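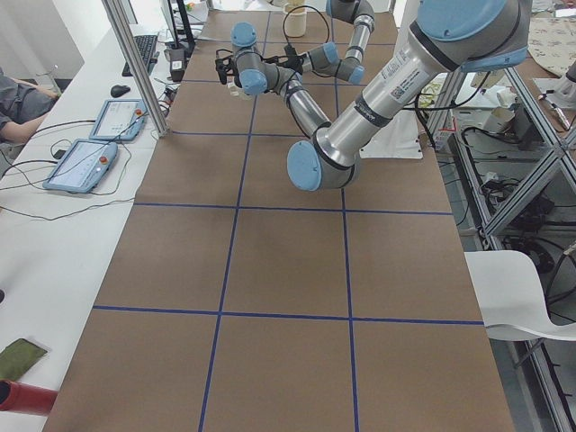
Arbeitstisch mit brauner Papierauflage, mit blauem Klebeband in Felder geteilt

Ekwood Tischauflage, braunes Papier, Rolle

Die Auflage Ekwood schützt Arbeitstische vor Kratzern, Kleber und Bleistiftstrichen. Das Papier wird von der Rolle über die Platte gezogen, glatt gestrichen und an den Kanten befestigt. Auf der braunen Fläche kann man mit blauem Band gut sichtbare Linien kleben, zum Beispiel zwei längs und zwei quer. So bekommt jeder Arbeitsplatz seine festen Felder – auch für Personen, welche den Tisch zum ersten Mal benutzen.

Technische Angaben
Material: Papier, braun, einseitig glatt
Rollenlänge: 30 m
Artikelnummer: 111
Lieferung: ohne Klebeband

Hinweise zur Verwendung
Bitte die Tischplatte vor dem Auflegen trocken abwischen. Das Papier soll einige Stunden flach liegen, bevor Sie die Linien kleben. Klebeband langsam und in flachem Winkel abziehen. Für nasse Arbeiten ist die Auflage nicht geeignet.

Passendes Zubehör
Klebeband Mullullow, blau
Abrollständer Horobets für die Tischkante

Fragen zu Zuschnitt und größeren Mengen beantwortet Mikkel Laxdal, am Dienstag auch telefonisch. Muster senden wir auf Wunsch kostenlos zu.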